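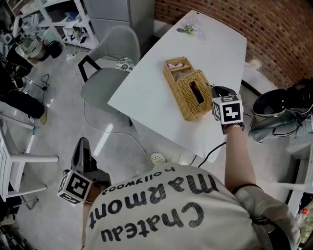
Naltix Handheld Pair
Handheld grippers for recording household chores

Product code: NX-H2
Supplied by: Bollmont
Availability: to order, hire or purchase
Page last updated: December 11, 2025

Overview

The Handheld Pair is a set of two grippers, one for each hand. A person does an ordinary job with them, such as tidying a table or moving a tissue box, and the movements are recorded so that a robot arm can be trained on them later. Each gripper carries a marker cube on top, which lets the tracking software work out where the hand is and which way it is turned.

We sell the pair to research groups, appliance makers and small workshops that want to find out whether a job can be handed to a machine. For most household jobs the answer today is no, or only under close supervision. Please read the section on chores before you order.

What is in the case

2 grippers, left and right
2 marker cubes, fitted
2 cables
Spare finger pads
Calibration card
Printed guide

The recording computer is not included. Any machine that runs the Votus software will do, and the minimum specification is on the Votus download page.

What machines can do with this kind of training

The list below comes from our own trials, run in the demonstration flat at Ní Mhurchú House between April and the end of the autumn. Diarmuid Ó Ceallaigh set the tasks and did the scoring. The arms were bench-mounted and used the same finger pads as the handheld set.

Picking up a rigid box and putting it down elsewhere on a clear table: reliable enough to leave running while you do something else in the same room.

Clearing cups from a table to a tray: works with empty cups. Handles facing away from the arm still cause drops.

Pulling a tissue from a box: mixed. The arm often takes several at once, or lifts the box with them. Holding the box with a second arm helps.

Folding a hand towel: slow. The best run took almost 17 minutes for a stack that a person folds in two.

Loading a dishwasher: not yet. Plates went in, cutlery mostly did not.

Anything on the floor, under a chair or behind a cable: not attempted. A bench-mounted arm cannot reach, and the mobile bases we have tried get caught on flexes and rugs.

Shop-floor work is further along. Parts arrive in the same place and the same way up, and the light does not change. Two of our customers now use arms trained this way to move boxed goods from a belt to a shelf. Both still keep a person on the line to deal with crushed boxes and loose labels.

How much recording is needed

For a single job on a fixed table, plan on 112 good recordings as a starting point. That was the number at which our box-moving task stopped improving much. Soft items such as cloth and tissue needed far more, and we never found where that levelled out.

Change the position of the object between recordings. Change the table too if you can. Arms trained at one table only did badly when we moved them to another room.

Using the grippers

Keep the marker cubes uncovered. Long sleeves and hanging lanyards get in the way. Route each cable back along the forearm so it does not drag across the work.

The fingers are meant for light household goods. Do not use them for hot pans, blades or anything heavier than a full kettle. Most people get tired after half an hour, and the recordings get worse before they notice.

Peadar Mac Mathúna runs a half-day introduction for new users, at our premises or yours. It covers calibration, recording and how to throw out bad takes. Hire customers get it in the price.

Hire and returns

Minimum hire is 8 working days. Sets go out in a hard case and should come back in it, with both cables. Finger pads are treated as consumables and are not charged for unless all the spares are missing.

Purchased sets may be returned unused within the usual period. Calibrated sets can be returned for repair but not for refund.

Related items

Naltix finger pads, soft, pack of four
Naltix replacement marker cube
Naltix bench arm, single
Votus recording licence, one seat

For prices and lead times, use the enquiry form and give the product code.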